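Dos horas parados en Cirkby por una maleta

Todavía no me creo el domingo que tuvimos. Volvía con Bianka de pasar unos días en casa de Hauwa (gracias otra vez por las croquetas, ¡qué barbaridad!) y el vuelo iba lleno, con ese silencio de madrugón que hay siempre a primera hora. Yo iba en el 2C, medio dormida.

El lío empezó en la fila de detrás. Un señor quería la maleta entre las piernas, la tripulante le dijo que no y él contestó que de allí no se movía – así, con los brazos cruzados. Despegamos con la maleta arriba y pensé que se le pasaría. Pues no. A la media hora estaba de pie en el pasillo gritando que le habían robado, y el comandante anunció que bajábamos en Cirkby.

Bianka, que no se altera por nada, siguió con su crucigrama hasta que tocamos pista. Subieron dos policías, el señor bajó sin decir ni mu y nos quedamos allí sentados, sin café y con un niño que preguntaba cada poco si ya era Zavska.

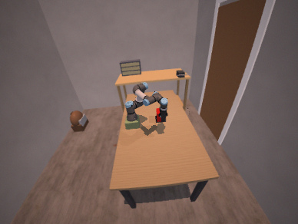
Lo que he sacado en claro de la reclamación

Llegamos a casa a las tantas y el lunes me puse con los papeles. La compañía me ha mandado un correo con el número de caso 2289 y otro, al rato, con el 1784, y en ninguno me explican cuál vale. Llamé y estuve 52 minutos escuchando la misma musiquita.

Kelechi dice que no me haga ilusiones, que por un pasajero conflictivo no suelen pagar nada. Yo solo pido el taxi y el bocadillo, que guardé los tiques. Si alguien ha pasado por algo parecido, que me lo cuente en los comentarios, porque pienso volver a llamar esta semana.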